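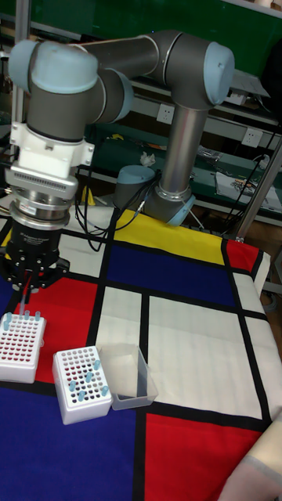 About the Losiscombe royalty set

Hello, and thank you for stopping by! These are monthly royalty statements from small record labels, tidied up so that you can see how streaming money reaches the people who made the songs. There are 2211 rows covering 30 labels, and each row is one track in one month.

Columns

track, label, month, plays, paid_out (in pounds, before tax)

Things to watch for

Cultora sent its figures in quarters, so I split them evenly by month - please don't read any trends into those. Bindalow has 2 rows for every reissued track, one for each edition, and I have left them both in.

Getting in touch

If a payout looks odd to you, do write and tell me the row number. I'm always glad of a correction, however small.

Umut Saraç, 2026-05-15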